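July 2024
Posted by threadandthermos

So I finally made it to the open day at the Jornum mill in Utdale, after missing it the last two years (once for a wedding, once for a flat tire on the way there, which still stings). If you like cloth even a little bit, put it on your list. If you don't, bring a book, and there's a decent lunch.

Getting there is half the adventure. The GPS wants to send you over the ridge road and you should ignore it, it's all gravel past the reservoir and my poor car made noises. Stay on the valley road until you see the sign for the feed store and turn left. Parking was in the field behind the dye house, free, a bit lumpy. Wear real shoes! I saw a lady in wedge sandals crossing that field and I felt for her the whole way.

They hand you a paper map and a sticker at the gate, and then you either wander or sign up for a tour. Sign up right away. Each group is up to 30 people, and by the time I'd finished my first coffee the morning ones were all full, so I did the sheds on my own first and the tour after lunch. That turned out fine because I got to stand around in the warping room as long as I liked.

I hadn't thought much about warping before. You imagine weaving as the shuttle going back and forth, and that part is fun, but all the brains are in the setup. The plaid they had going on that day takes 1,227 warp ends, every one of them wound on in the right color order, and if one is wrong you get a stripe that's wrong for the entire length of the cloth. The woman tying on the new warp told us she once found a mistake after lunch that she'd made before breakfast. She said it very calmly. I would have had to go sit in the car.
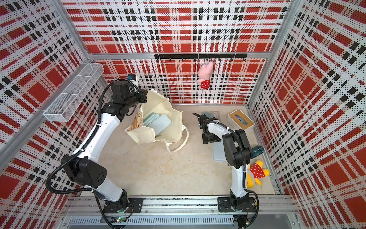

Plaid is a fussy thing once somebody explains it to you, and the tour guide explained it for a good long while, bless him. Most of what we saw on the looms were quiet ones, oatmeal with a thin blue line, moss on brown, the sort of thing you'd have on a couch in a nice cabin. Those sell steadily, he said, but people walk straight past them to get to the loud ones. I'm one of those people, I can't help it. Give me red, white and black like the walls in the photo and I'm happy, the bigger the check the better. The trick with a strong red is what happens where it crosses the white, since in woven cloth you don't get a clean block of either, you get a sort of pink in between made of both threads, and from across a room your eye just fills it in. On printed stuff they can skip that and put down whatever color they like. I've been checking every shirt I own ever since.

The dye house smells like wet dog and vinegar, and I mean that fondly. They only run small batches now. There's a wall of sample cards going back decades with handwritten recipes, some of them so faded you can't tell if you're looking at a green or a gray, and I spent ages there. Somebody had written "too cheerful" next to a yellow. I want that on a mug.

Lunch was in the old carding shed. Russo, the bakery from down the valley, had the stall by the door and the line went out into the yard. I had the cheese and leek hand pie, then went back and got another one to take home, and it did not make it home. The lemonade was too sweet for me but the kids next to me were on their third refill. There's plenty of seating if you go before noon. After that you're on a hay bale.

After lunch came the proper tour, and the finishing room was the surprise for me. The cloth comes off the loom stiff and kind of greasy and you'd never want it near your neck. Then it gets washed and pressed and brushed and it's a whole different animal. They let us feel a piece from before and a piece from after, and the whole group made the same noise. I asked if you could do it at home in a washing machine and got a look. (You can't. Well, you can, once.)

The seconds shop is where I lost control of myself. It's in the long building by the creek and it's set up in a pretty haphazard way, bolts leaning on bolts, a bin of offcuts you buy by weight, scarves with a tiny flaw somewhere that I never managed to find. I came out with 2 scarves, a heap of offcuts for a quilt I will absolutely start this winter, and a lap blanket in the loud red that I told myself was a gift. It's on my lap right now.

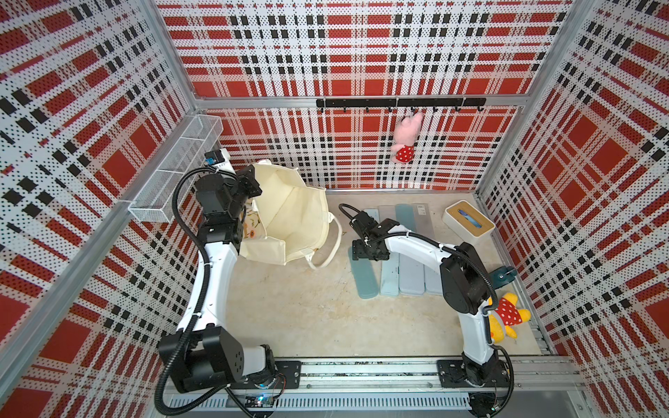
Prices, because people always ask me: the seconds are fair, the first-quality stuff is not cheap and shouldn't be, and the offcuts are a steal if you get there before the quilting guild does. They come with wheeled carts. They know exactly what they want. I got an elbow in the ribs over a piece of herringbone and I'd call it a fair fight.

A few grumbles. The restrooms are all at one end of the site and the line was long all day. The map has the dye house on the wrong side of the creek, and I watched more than one family standing on the bridge turning it around and around. And the weaving demo is really, really loud. They give out foam earplugs but the basket was empty by the afternoon, so bring your own, especially if you have little ones. A baby near me slept through the whole thing, mind you, so what do I know.

I'd also say go to the hand loom room last. It's up a steep stair and it's quieter up there, and they let you throw the shuttle a few times yourself. I did maybe an inch of cloth and the edges looked like a coastline. The man helping me said everyone's do at first and then undid it with a speed I found slightly hurtful.

On the way out I stopped at the Cusent yarn barn, just past the feed store, which isn't part of the open day but stays open late for it. Small, friendly, good sock yarn, a very fat cat in the window who does not wish to be petted. They had some of the mill's own leftover weaving wool on cones and I bought one in that moss color after all, so the quiet plaids got me in the end.

They do a smaller open day in October as well, no tours, only the shop and the pies. I've already asked for the day off.

Questions or corrections? Use the contact form | © threadandthermos, all rights reserved | Back to top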